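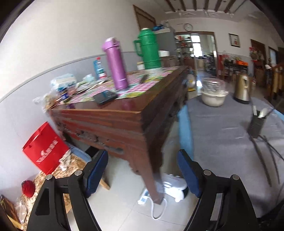

Budget came first for us, before any design work, as the department only gives each group one order form and it goes in at the end of April. We started with the gripper. Two-finger, jointed, ribbed pads on the inside of the tips. The question was what it has to pick up in a normal home, becuase that sets the size of motor and how many spare pads to buy. A dining table is a good worst case. Purple thermos with a flip lid, big green flask with a loop handle, soft pack of tissues, thin sticks lying across other stuff. So wide opening needed for the flasks, fine closing for the sticks. One set of fingers to do both, or two sets? Two sets went over budget straight away.

Quotes

Javura: complete gripper, dearer, 5 weeks delivery. Spares sold only in packs of 8.
Dellness: kit form, cheaper, we'd have to assemble. 15 days. Manual is from 2011 and it shows.
Skulik: motors only. Good price but no mounting plate so more workshop time.

Went with Dellness for the fingers and Skulik for one spare motor. Javura was nicer, but the delivery would have eaten nearly all of our testing time.

Still to cost

Pads. They will wear, no idea how fast yet. Ordering one extra pack.
Cables and a longer power lead. Left off the first form, our mistake.
Carry case for taking it to homes. Might borrow the one from the Su project insted.

Postage was not in any of the quotes. Ask first next time. Revised form is in the appendix, table 2, with the workshop hours added on a separate line.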